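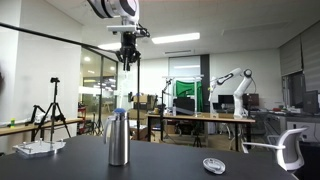 Photo: Selorm Amissah / Brokside

Household Tips > Paperwork and Screens

Getting household newsletters under control

Most advice on clearing an inbox tells you to download something. I tried Nallis, which promised to sort 3000 old emails while I had my tea. It moved the boiler service reminder into a folder called Lifestyle. I'd do it by hand.

1. Search your inbox for the word "unsubscribe". Nearly every shop mailing has it in the small print at the bottom. Mine brought up some 300 messages, mostly from nine senders.

2. Sort the results by sender if your mail program allows it. Deal with the worst one first and stop when you're bored.

3. Use the unsubscribe link only if you remember signing up. If you've never heard of the firm, mark it as junk and leave the links alone. A link in a message like that can take you anywhere.

4. Watch out for the page that offers "fewer emails". I took that offer from a curtain shop in September and couldn't tell the difference. Pick the option to stop everything.

5. Keep a second address for receipts and guarantees. Efua Amoah swears by a separate one for each shop, but I think that's a lot of passwords to save a bit of scrolling.

What about recipe newsletters? Keep one, if you cook from it. I've had the Stornanstead weekly for years and made two things out of it, one of them soup.

Should you print the useful ones? I wouldn't. Copy the bit you want into a plain note and give it a title you'd search for, such as "limescale, kettle". Whether the tip works is another matter — half of them are vinegar.

Some senders say it takes a few days to come off a list. Fair enough. If they're still writing after a month, block the address and don't bother complaining.

Filed under: email, clutter, paperwork
Next tip: Labelling chargers before you lose track of them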